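シミュ雑談板 > ロボットアーム > セルの立ち上げ・調整

キッチンセルのアーム、リセットのたびに手首が震える件

1 :ゆでだこ
はじめまして、じゃないか、前に把持の相談でお世話になった者です。今うちの研究室で、流し台まわりの作業をやらせるシミュレーションのセルを引き継いでまして。Kemeroの台所シーンに白い7軸を一台立たせて、蛇口のレバーを操作させるだけのやつです。
困ってるのが、シーンをリセットした直後に手首がぶるぶる震えること。200ステップくらいで収まる時もあれば、そのまま発散して肘がカウンターにめり込む時もあります。乱数の種を固定しても変わらず。前任のKhouryさんが残した設定メモには「初期姿勢は触るな」としか書いてなくて、理由がわからないんですよね……。
初期姿勢を疑ってるんですけど、触るなと言われると触りにくい。どこから見るのがいいですか?

2 :rail_no_ue
触るなって書いてあるところから触るのが早いよ(笑)
まず確認なんだけど、台座の位置とカウンターの当たり判定が重なってない? 見た目のメッシュじゃなくて、衝突用の形状のほう。台所シーンってカウンターの前縁が見た目より手前に張り出した箱で作ってあることが多くて、台座を寄せすぎると最初から食い込んでる。食い込んだ状態で始まると、ソルバーが押し戻そうとして震える。自分はこれで二週間溶かした。

3 :ゆでだこ
ありがとうございます! 衝突形状の表示、やったことなかったです。ビューアで出せるんですね。あとで見てみます。
ちなみに台座は前縁からちょうど300ミリのところに置いてあります。これもKhouryさんの値のまま。

4 :しょうゆ差し
300も離れてるなら台座は食い込んでないと思うけどなあ。
それより関節のダンピングとゲイン見たほうがいい。手首だけ震えるって書いてあるし。先端側のリンクは慣性が小さいから、肩と同じ比例ゲインを突っ込んでると簡単に発振するよ。うちのセル(Tarnesonの小さいほうのアームのモデル)は、肩が3000で手首は400。最初は全部3000にしてて、ゆでだこさんと同じ症状だった。

5 :rail_no_ue
>>4
ゲインの可能性はあるけど、それだと毎回同じように震えるはずじゃない? 収まる時と発散する時があるって言ってるから、接触がらみだと思う。あと台座が離れてても、肘が前縁をまたぐ姿勢なら肘のほうが食い込む。

6 :しょうゆ差し
>>5
いや、リセットの時に関節角にノイズを足してるなら毎回違う震え方になるよ。種を固定してもノイズの生成が並列環境ごとに別だったら意味ないし。そこ確認した?
接触を疑うのはいいけど、先に形状をいじり始めると沼るんだよね。ゲインなら数字を一つ変えて戻すだけで切り分けられる。

7 :ゆでだこ
おふたりともありがとうございます。とりあえず両方やってみました。

ゲイン:全関節とも3000が入ってました(!)。手首の三つだけ400に下げたら、小刻みな震えは消えました。しょうゆ差しさんの言うとおりでした。
衝突形状:表示したら、下腕のカプセルがやたら太くて、初期姿勢だとカウンターの前縁にちょっとだけかぶってました。見た目のリンクはぜんぜん当たってないのに。rail_no_ueさんの言うとおりでもありました。

というわけで、発散するほうはまだ残ってます。十回に一回あるかないか。
カプセルを細くするのと、初期姿勢で肘を上げるのと、どっちが筋がいいんでしょう?

8 :元ライン保全
横から失礼。長いこと実機の保全をやってて、去年の12月からシミュ側に移った者です。
個人的にはカプセルは細くしないほうに一票。実機なら、干渉チェック用の形状は実物より太くしておくのが普通で、それを細くするのは安全距離を削るのと同じ感覚なんですよ。初期姿勢のほうを直したほうが、あとで実機に持っていく時に泣かないで済みます。

9 :しょうゆ差し
実機に持っていく予定があるなら同意。ないなら見た目に合わせて凸分割し直すのもありだと思う。太いカプセルのままだと、シンクの中に手を入れる作業をさせたくなった時に縁で引っかかってまるで動けない。うちはそれで結局やり直した。

10 :rail_no_ue
>>9
凸分割は重くなるよ。並列で大量に回してるなら効いてくる。自分はカプセル二本に割って済ませた。

11 :しょうゆ差し
>>10
二本に割るのと凸分割と、体感できるほど違った? うちではほとんど差が出なかったんだけど。接触ペアを間引いてないだけとかでは?

12 :rail_no_ue
間引いてるって(笑) 環境の数が違うんだと思う。そっちは少なめでしょ。

13 :ゆでだこ
実機の話ですが、たぶん行きます。先生のほうで、Matićのグリッパーを付けた同型機を借りる相談をしてるらしくて。なので今回は元ライン保全さんの案で、カプセルは太いまま、初期姿勢のほうを直すことにします。
ついでに手順を残しておきます。同じシーンを使ってる人がいたら参考にしてください(間違ってたら突っ込んでください)。

・リセットのノイズをいったん切る。
・重力だけ入れて、目標角を初期姿勢に固定したまま回す。
・接触ペアを書き出して、アームとカウンターの組が出ていないか見る。出ていたら肘を上げる方向に少しずつずらす。
・接触が出なくなったら、ノイズを戻してもう一回。
・最後に蛇口の水を出した状態でも同じことをする。

最後のは、水の表示をオンにすると処理の順番が変わって、リセット直後の一ステップ目だけ目標角が古いままになってたからです。これ自分で見つけた時はちょっと嬉しかった。

14 :元ライン保全
いい手順ですね。一つだけ足すなら、姿勢を変えたら変更前の値も必ず残しておいてください。「触るな」だけのメモは次の人が困ります(今まさに困ってるわけで)。変更した日、変更した人、前の値、変えた理由。実機の保全だとこの四つが書いてない変更は元に戻されても文句言えません。

15 :たまごとじ
ROMってたけど出てきました。自分も同じ台所シーン使ってます。
蛇口のレバー、可動範囲の端で引っかかりません? うちだとレバーの関節の摩擦が初期値でゼロになってて、指が離れたあとも勝手に回り続けるんですが。

16 :ゆでだこ
>>15
あー、ありました! うちはリミットの手前で跳ね返ってました。摩擦をちょっと入れたら止まりましたよ。値はまだ適当なので、ちゃんと決めたら書きます。

17 :しょうゆ差し
レバーの摩擦は入れすぎると今度は手首が負けるから注意ね。手首のゲインを400まで落としたばかりだし、両方いっぺんに動かすと何が効いたかわからなくなる。

18 :たまごとじ
なるほど、摩擦だけ先にやってみます。ありがとうございます。

19 :ゆでだこ
Khouryさんに連絡がつきました。「初期姿勢は触るな」の理由、カメラでした。蛇口とレバーが両方とも画面に入るように、姿勢とカメラの位置をセットで決めてあったそうです。肘だけ上げると、今度は腕がレバーの前に来て画像側の学習がだめになると。先に書いといてほしかった……。

で、同じ研究室のRima Tarawnehさんがカメラを動かす案を出してくれてるんですが、それをやると今まで集めた画像と混ぜられなくなるんですよね。迷ってます。

20 :rail_no_ue
カメラは動かさないほうがいい。台座を横に逃がせば?

21 :しょうゆ差し
自分はカメラ動かす派。どうせ実機に行ったら同じ位置には付けられないんだから、今のうちに視点をばらつかせておいたほうがいいよ。古い画像は古い画像で使えばいい。

22 :rail_no_ue
>>21
ばらつかせるのは基準の視点が決まってからでしょ。初期姿勢がまだ固まってないのに視点まで振ったら、失敗した時に何を見ればいいのかわからん。さっき自分で「両方いっぺんに動かすな」って書いてなかった?

23 :しょうゆ差し
う、それは書いた。じゃあ姿勢が先でいいや。でもカメラはいずれ動かしたほうがいいと思ってるからね。

24 :元ライン保全
実機の立ち上げでも、台座の位置、待機姿勢、カメラの順で固めることが多いです。逆からやると手戻りが大きい。
今の見え方、一枚貼ってもらえますか。水を出した状態のがいいです。レバーまでの抜けと、左のシンクがどのくらい腕に隠れるかを見たい。

25 :ゆでだこ
貼ります。カメラはKhouryさんの位置のままで、水はオンです。蛇口とレバーは抜けてるんですが、左のシンクは腕がかぶってかなり見えないです。手先も画面の下に逃げちゃってて、グリッパーのあたりは途中までしか入ってません。右のシンクは排水口まで丸見えなので、台座をどっちに逃がすかご意見ください。
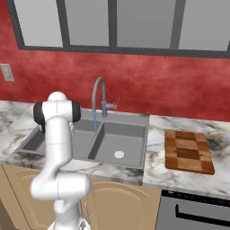 この板の関連スレッド
・Kemeroの水表示でフレームが落ちる
・Tarneson小型アームのゲイン表、持ち寄りませんか
・初期姿勢の変更履歴、みんなどこに書いてる?
・Demcombeの衝突形状エディタ使ってる人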